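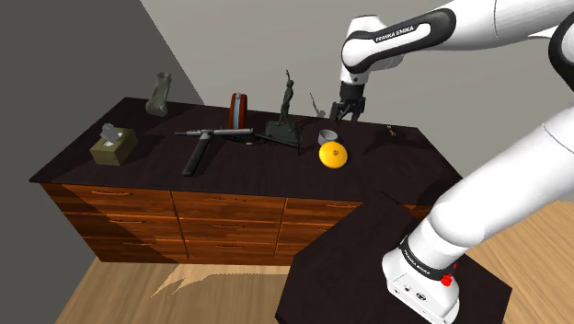

Search this site Enter keywords Go

Robot Arms in the Returns Room at Drolenow: What Changed for the Staff

January 8, 2020
Posted by Student Projects, Work and Technology course

1. Background

Drolenow is a warehouse that handles returned household goods for online shops. When a customer sends something back, it comes to the returns room, where it is taken out of its box, identified, checked for damage and put in a tote for the right shelf. Until last year all of this was done by hand. Now part of the sorting is done by robot arms, which Drolenow leases through a supplier called Satmont.

Our group wanted to know what the arms changed for the people who work there. We did not try to measure whether they save the company money. We were on site for four shifts, and 40 people filled in our survey out of 50 who work in the room.

2. How the work is set up

Before an arm handles a new kind of item, the move is tried in a computer simulation. Simulated furniture is loaded with objects of different sizes and shapes, and the arm practices reaching between them and closing its gripper. Mixed objects are used on purpose, as returns do not come in sorted. A piece of fruit and a tissue box need different grips, and a tall statuette can be knocked over on the way to something small behind it.

The planning software is called Serra. When it is sure enough about an item, the arm picks it. When it is not, a light comes on and a person takes over. Staff call this "a handback." On the longest shift we watched, we logged 212 handbacks. Most were soft things in clear bags, and the rest were mainly small flat items that lay close together.

3. What people told us

The main change is in what a shift feels like. Before, a sorter did the whole job on one item and then took the next. Now a sorter looks after two stations and mostly deals with what the arms leave. Several people said their shoulders and wrists hurt less. Some of the same people said the day is more tiring in another way, because they are always waiting for a light.

Of the 40 people who answered, 80 percent said they had been given enough training to clear a stopped arm. Fewer felt they had been asked for their opinion before the arms came in. The older sorters know a lot about which goods break and how, and very little of that was written down when the system was set up. They now pass it on during handbacks.

No one lost a job during the period we looked at, but two open positions were not filled. Night shift staff brought this up more than day staff did.

One new role was created, called cell lead. It pays slightly more. The cell lead goes through the failed picks at the end of the shift and decides which ones to send back for more simulation. All the people in this role were sorters before.

4. Comparison with Kevitz

We also made one short visit to Kevitz, a smaller returns company with no arms. The pace there was set by the team, and people talked more while they worked. They also lifted a lot more. We only had an afternoon, so we are careful about what we take from it.

5. Limits

We saw one site properly, and only in January of last year and again in the fall. A supervisor was in the room for some of the interviews. The survey did not ask about pay, and it should have.

6. Suggestions

Let sorters see the simulation tests before a new item type goes live. Rotate the two-station job every two hours. Ask about handbacks in the regular staff survey.

Comments (3)

packline_22: I do this job at a different place and the part about waiting for the light is right. You can't really rest and you can't really work.

mdoor: Did you ask how long a handback takes? Ours are supposed to be quick, but a bagged sweater can hold things up for a while.

returns gal: Would like to read the survey questions if you can post them. Also agree about rotating, we do it every hour and it helps.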